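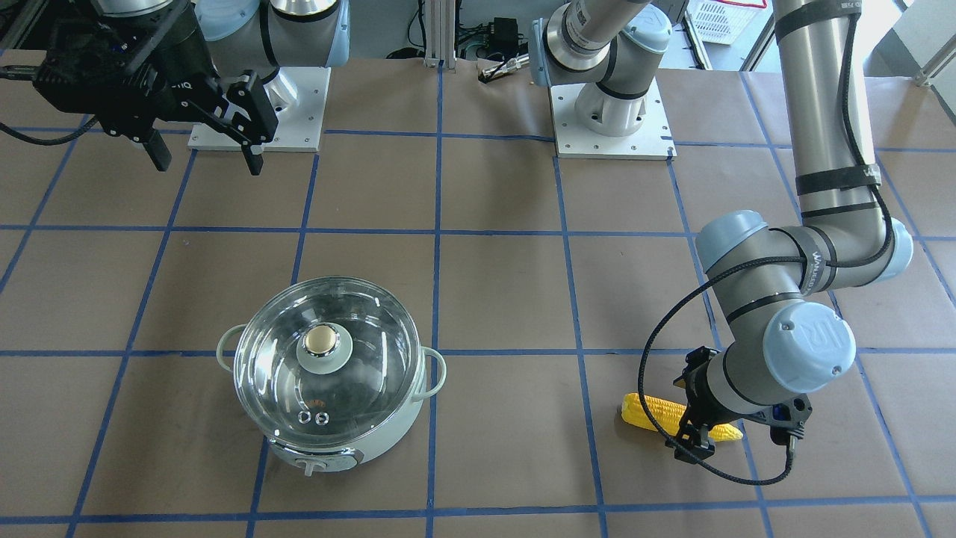

# Bornari

December, by Tanvir Saha

Bornari is the grasp planner and control layer for the Grusbridge two-arm cell. It takes a fixed-camera image, proposes up to 19 grasps per object and sends the best one to whichever arm can reach it.

## Data

- 101 episodes, corn and cooking pot on the taped paper mat
- Joint states logged at 500 Hz
- Labels checked by Salamatu Annan

## Known issues

The pot's clear lid confuses depth. Mask it before planning. Recalibrate the colour balance if the mat is replaced.

Filed under: Robotics software, Manipulation

Related
Sitasura calibration tools
Abubakari log viewer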